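Ticket: Progress lost after update, Plikport
Product: Plikport (Android, tablet version)
Status: Waiting on customer
Priority: Normal

Customer reports that after the December update the game opens on the tutorial island and the saved harbor is gone. Harbor was at level 52 with 2,000 gems, all three piers open. Player is signed in as a guest. Tablet restarted, no change.

Reply sent 9:40 am. Asked for the player ID (Settings, bottom line) and asked the customer not to play past the tutorial, as a new save can overwrite the old one on the server. 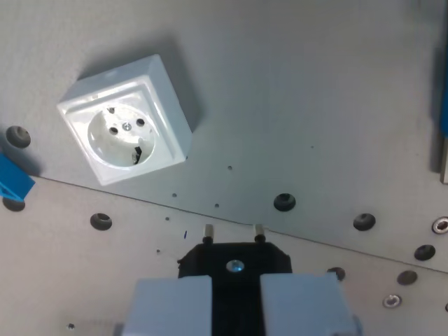
Player ID received Thursday. Two saves found under the same device. The older one is on the Tadham server and is complete. The newer one was created on Jidia at first launch after the update. The guest account was moved to the wrong region. Same fault as the other 6 tickets in this queue.

Passed to the Jaiswal team for a manual transfer. They moved the save back and cleared the Jidia copy. Gems show as 2,000 on our side.

Customer asked to force close the game, clear the cache (not the data) and open it again on Wi-Fi. Also advised to link an email under Account before playing on.

No answer yet. Ticket closes by itself after 3 days without a reply and can be reopened from the same email.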